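## 3.2 Folding on the bed

We went into this part of the study thinking people would fold at a table, because that's how every folding guide we read tells you to do it. I don't fold at a table myself, so I should have guessed. Of the 100 households that kept a laundry diary for us in Nurkent, most did their folding on a bed, usually in the afternoon while the cover was still on and fairly smooth.

Knitwear is where the bed gets interesting. A cotton T-shirt will take a crease and keep it, but a knit wants to spring back, and a soft surface lets it slide around while you work. The sleeves go in first for nearly everyone — one, then the other — and the body gets folded up from the hem after that. Figure 3 shows a short-sleeved sweater with the sleeves turned in and the body still open. Look at the lower corner, where the hem has bunched and dips toward the front of the bed. We coded this as a "soft corner," and it came up again and again in the diaries, mostly with ribbed hems. 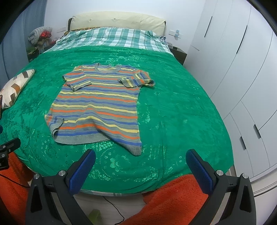 **Figure 3.** Striped knit sweater on a bedspread, sleeves folded over, hem not yet straightened.

Efe Ibrahim wrote in the margin of our first draft that a soft corner hardly matters if the sweater is going into a drawer, and that we were fussing over something most people fix with one pat of the hand. Fair enough! I went back to the diaries with that in mind, and drawer people really did care less. The ones who complained were stacking on open shelves, where a lumpy hem makes the whole pile lean (one diary has a long and very cross entry on this).

So we split the knitwear entries by where the folded piece ended up, drawer or shelf, and kept hanging as its own group. I'd also wanted to separate the smooth bedspreads from the textured ones, since a raised pattern might grip a rib better, but our diary form only asked for "bed, table, floor, other" and it was too late to change it. Section 3.3 picks up the shelf group.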